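Valcárcel Document Services, Ballstead site
Workstation Inspection Checklist: Two-Arm Writing Cell ("Mustard")
Completed by: Candela Rivas
Period covered: August

Purpose. This checklist is completed monthly for any station at which automated equipment performs work formerly done by hand. It records the physical condition of the station and the effect of the equipment on the duties of clerical staff. Items are marked Satisfactory, Action Required or Not Inspected. Comments are mandatory for any item marked Action Required.

SECTION A – MOUNTING AND CONTROLS

A1. Arm bases secured to mounting plates. Satisfactory.
A2. Red button on the front of each base free of obstruction. Satisfactory.
A3. Indicator light on each base legible from the operator's position. Satisfactory.
A4. Staff assigned to the station can state the stop procedure without reference to the manual. Action Required.

Comment on A4: Two clerks transferred from the forms desk were able to point to the stop buttons but were unsure who may restart the cell after a stop. Restart is reserved to the shift lead. The instruction card is to be reissued with this stated in the first line.
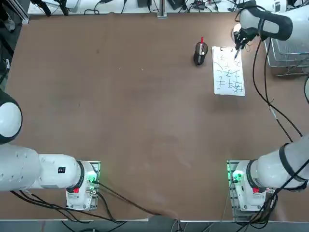
Mustard cell, right arm with pen at the clipboard.

SECTION B – CABLES AND FLOOR

B1. Cables on the work surface clear of the writing area. Satisfactory.
B2. Cables between the table and the floor secured against tripping. Action Required.
B3. Rear counter orderly, power adapters accessible. Action Required.

Comment on B2: Cables run down over the front edge and across the floor where a person would stand to change the paper. Under the previous arrangement the clerk was seated and did not cross this area. The change of paper now requires an approach on foot, and the floor run must be covered before the cell is used on the evening shift.

Comment on B3: Adapters and small devices on the rear counter are to be labeled and tied. Civus, as installer, has been asked to supply a drawing showing which adapter serves which arm.

SECTION C – MATERIALS AND HANDLING

C1. Clipboard positioned within reach of the writing arm. Satisfactory.
C2. Pen cup upright and within the marked zone. Not Inspected.
C3. Written sheets removed only when both arms are at rest. Action Required.

Comment on C2: The marked zone has not yet been agreed with Civus.

Comment on C3: During the period the cell was assigned 1,078 sheets. The log shows 7 removals made before the arms had been recorded as at rest. No injury was reported. Staff explained that the hourly target of the forms desk had been carried over to the new station without review. The target is suspended until the removal procedure has been timed under normal conditions.

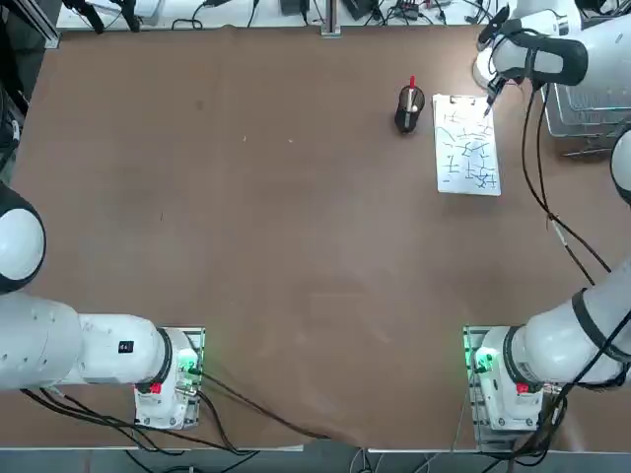 Nuria, by written comment: I would ask that the target not come back in the same form. When I wrote the sheets myself I could slow down for a difficult one and make it up later. Now I wait for the arm, and the waiting is counted as mine. I also miss the writing, although my wrist does not.

Response: The comment is accepted. Waiting time will be logged to the station and will not appear on individual records.

SECTION D – DUTIES AND STAFFING

D1. Revised job descriptions issued to affected staff. Action Required.
D2. Rotation between the cell and the forms desk in effect. Satisfactory.
D3. Break schedule unchanged by introduction of the equipment. Satisfactory.
D4. Refresher training scheduled. Action Required.

Comment on D1: Current descriptions still list handwriting as the principal duty. The work now consists of loading paper, checking marks and reporting faults – a different skill, and one that should be recognized in the grade review.

Comment on D2: Rotation takes place after every 500 sheets or at the midday break, whichever comes first. Staff prefer the fixed time. The sheet count may be dropped.

Comment on D4: Training is to be held at the cell during paid hours.

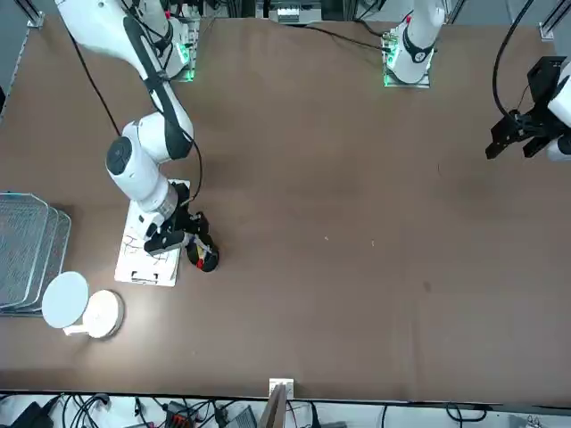 Work table with both arms, clipboard and wire mesh trays.

SECTION E – OPEN ACTIONS

E1. Reissue instruction card (A4). Owner: shift lead.
E2. Cover floor cables (B2). Owner: facilities. To be closed before evening use.
E3. Adapter drawing and labels (B3). Owner: Civus.
E4. Agree pen cup zone (C2). Owner: Civus and shift lead.
E5. Time the removal procedure (C3). Owner: C. Rivas.
E6. Revised job descriptions (D1). Owner: personnel office.

Result of inspection: station approved for day shift only.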